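Rolumville held on for a 1-0 win away to Wastden on Tuesday's rearranged fixture date, May 3, 2022, and moved four points clear at the top of the women's regional league with two matches left.

Jingyi Meng scored the only goal after 55 minutes. Chenxi Hao took a short corner on the left, got the ball back and crossed low to the near post, where Meng turned it in from six yards. It was her fourth goal in as many matches.

Wastden had the better of the first half. Huiling Xu hit the post from a free kick and had a header pushed over the bar just before the break. The home side also asked for a penalty when Xu went down under a challenge from the Rolumville center back, but the referee gave a goal kick.

"We were second to every ball for half an hour," Rolumville coach Jianguo Su said. "I changed the midfield at halftime and moved Hao out wide. After that we could keep the ball for a while and get up the field."

Wastden brought on two forwards for the last 20 minutes and played most of that time in the Rolumville half. The closest they came was a shot from the edge of the box that was blocked on the line. Rolumville goalkeeper Stemetti was booked late on for taking too long over a goal kick.

Wastden coach Zeyu Yao said his team had done enough for a draw.

"You hit the post, you have one cleared off the line, and you go home with nothing," Yao said. "I can't fault the effort. We gave them one corner to defend badly, and we defended it badly."

The loss leaves Wastden in third place. They can still finish second, which would carry a place in the summer cup in July, but they need to win both of their remaining matches and hope for a slip by the teams above them.

The attendance was 148, the highest at the ground this season. Meng left the field with a tight hamstring in stoppage time, and Su said she would be checked before training resumes. Rolumville will win the league if they take all three points from their next match, at home.

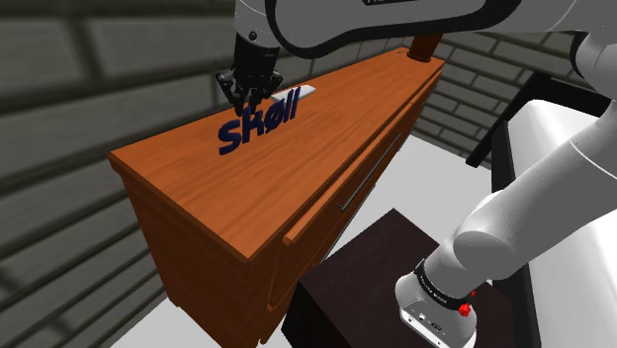 Simulated robot arm above the "Skøll" letters on a wooden dresser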